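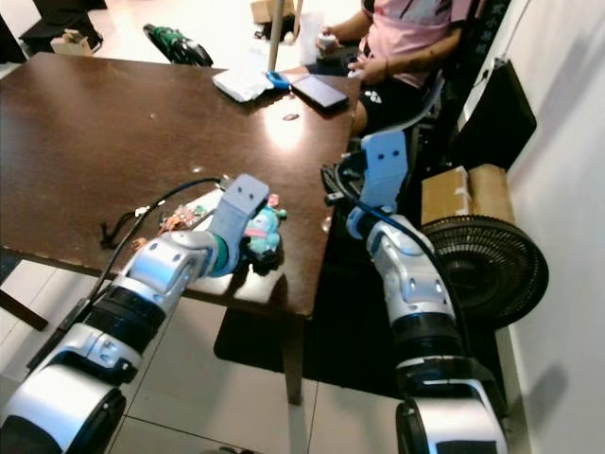
Ticket 2584: Left gripper closes late during remote demonstrations

Project: Jokik tabletop sorting
Opened by: Anjana Akanda
Assigned to: Jozefína Vlček
Opened: December 19, 2022
Status: Closed, one follow-up open

Problem as reported

When I teach the pick task by remote control, the left gripper does not close at the moment I press the trigger. The arm itself follows my hand well. Only the closing is late, and the delay is not always the same. With the plush toy I can still finish the pick, because it is soft and forgives a bad timing. With the keys and the small charms I close on air, or I push the item away before the fingers meet.

The right gripper does not show this. I did the same motions with both hands and the right one is fine every time.

From 53 demonstrations in this batch I marked 11 as bad. I did not delete them. They are in the folder "hold" on the Mengate recorder, please do not use them for training.

What I tried before opening the ticket

1. Restarted the teleoperation program. No change.
2. Restarted the left arm and did the homing again. It was better for a few picks, then the same as before.
3. Exchanged the left and right hand controllers. The delay stayed on the left gripper, so I think the controller is good.
4. Checked that the cable on the left arm is not pulled tight when the arm reaches to the far side of the table. It has enough slack.

Reply from Jozefína Vlček

Thank you for the clear report, and for keeping the bad episodes. I looked at three of them. In the recording, the trigger value arrives on time, but the command to the gripper is sent later. So the fault is between these two, in our software or in its settings, and the motor is probably healthy.

Please check two things for me:

a) In the Mengate settings page, what number is written for "left grip smoothing"? It should be equal to the right side.
b) Open the wrist camera view, keep the gripper open above the table, and press the trigger fully one time. Do the fingers start together, or one before the other?

Please do (b) away from the keys and lanyards. If a finger comes down on a key ring we will learn nothing about the timing, and the pads can be damaged.

Reply from Anjana Akanda

For (a): left is 100, right is 11. I did not change it myself. Maybe it came with the profile we copied in November from the Hájek station, where they only do slow pouring tasks.

For (b): I moved the gripper to a free part of the table, to the right of the toy and the badge holders, with the fingers open and pointing at the wood.

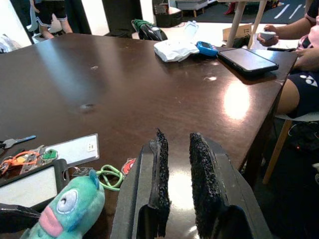
Then I pressed the trigger fully. Both fingers started together. The movement was smooth, only late. I repeated it several times and it was always both fingers together, so I do not suspect the mechanics either.

One more remark, maybe not related. The table is very shiny and the ceiling light makes a bright spot on it in the wrist view. When I teach a pick close to this spot I look at the glare and I lose the edge of the small items. Can we put a matte cloth, or will this make the older demonstrations useless?

Reply from Jozefína Vlček

The smoothing value is the cause. With 100 the program takes an average over a long time before it sends the command. After a restart the average is empty, and this explains why your step 2 helped for a few picks.

Please set left to 11, save the profile under a new name, and restart the program. Then teach a few picks with the toy first and the key after, so we can compare with the episodes in "hold".

About the cloth: please wait. The older demonstrations have the bare table, and I prefer not to mix them inside one batch. I opened a follow-up for the light.

Reply from Anjana Akanda

Changed, saved as "jokik_left_fixed", restarted. The toy and the key were both picked at the first try, and the trigger feels the same on both hands now. I also wiped the finger pads with Dustix before the new picks, so please note this in case the grip looks different in the data.

I will teach the 11 bad episodes again with the same items. You can close the ticket.

Closing note, Jozefína Vlček

Closed. Cause: wrong smoothing value in a copied profile. Still open in the follow-up: glare on the table in the wrist view.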